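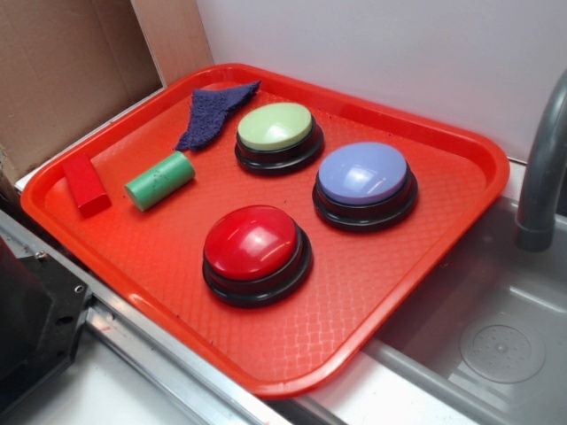
4. Preparing the activity tray

This section explains how to prepare the tray with the buttons and the small objects, before the first session with a child or with an adult learner. The Ultinach button kit can be used on the floor or at a desk, but we recommend the tray, also if you have a large table. The rim keeps everything together, and one person can carry the whole activity from the cupboard to the place where it is used.

If you have not yet put batteries in the buttons, please go back to section 3 and do this first. It is not comfortable to open a button when it already has its place on the tray.

4.1 What you need

One tray with a raised rim and a textured floor
The red, green and blue buttons
The red block
The green cylinder
The dark blue cloth
A second cloth for wiping, slightly damp (not in the kit)

The colour of your tray can be different. On a red or orange tray the red button and the red block are less easy to see for some users. Darlene Beaudoin, who tested this guide with her group, puts a sheet of white paper under them for the first week. Later she takes it away.

4.2 Choosing the place

1. Choose a flat surface that can hold the tray. A kitchen counter is good for preparing, as you have the light and the height.

2. Dry the counter. The buttons are not waterproof, and water can enter from under the base.

3. Put the tray down at an angle if the counter is narrow. It does not need to be parallel with the wall.

CAUTION: Beside a sink, a corner of the tray may stay over the edge of the basin, but only while you prepare. Keep the buttons toward the part that is supported. Do not leave a child to press the buttons when the tray is in this position.

4.3 Placing the buttons

4. Put the green button on the far side of the tray, near the middle.

5. Put the blue button to the right of it and a little closer to you.

6. Put the red button in front, closest to the user. The buttons now make a triangle.

7. Press each button one time with a flat hand. It must go down straight and come back by itself. If it stays down, turn it off and see section 9, "Sticking caps".

Note: Leave a hand's width between the buttons. Small children press with the whole arm, and when the bases touch each other two messages will play together.

The triangle is our usual arrangement, but it is not obligatory. For a user who has more strength on one side, turn the triangle so that the red button comes to the stronger hand. Write the arrangement on the card at the back of this guide, so the next person can make it again in the same way.

4.4 Placing the small objects and the cloth

8. Put the green cylinder on its side, to the left of the green button. Place it a little diagonally so it is easy to take hold of.

9. Put the red block near the left rim. It can lie down or stand upright. Upright is more difficult for the user, as it falls when it is touched carelessly. Begin with lying.

10. Take the cloth in the middle and let it hang over the tray before you put it down. It should fall in soft folds, between the cylinder and the green button or just behind them.
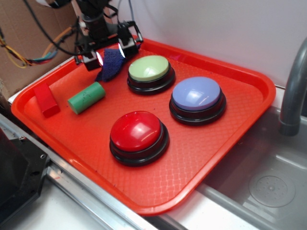
Do not fold the cloth into a square. A flat cloth is hard to pick up from the textured floor, and most beginners try to scratch it up with their nails. When the cloth is crumpled there is always a high point to grasp. It must not cover the cap of any button.

Note: The cloth can be washed by hand. It loses some colour in the first wash, so please keep it away from light clothes.

4.5 Checking the tray

11. Sit down where the user will sit and look at the tray from there. All the caps should be visible. When a lamp makes a strong reflection on a cap, turn the tray until it is weaker.

12. Wipe the caps. Fingerprints are easy to see on the blue one.

13. For the first session, take the cloth away and begin with the buttons and the blocks only. Bring the cloth in when the user has become calm with the rest, normally after about 4 sessions.

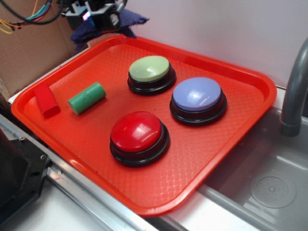

4.6 Carrying and storing

14. Turn off each button with the switch under the base.

15. Carry the tray with two hands, and put the cylinder upright or inside the cloth so it will not roll.

16. Store the tray flat. Do not put other trays on the caps.

Questions about this section can be sent to Wim Martens at Hurora. Please mention the section number and the colour of the button.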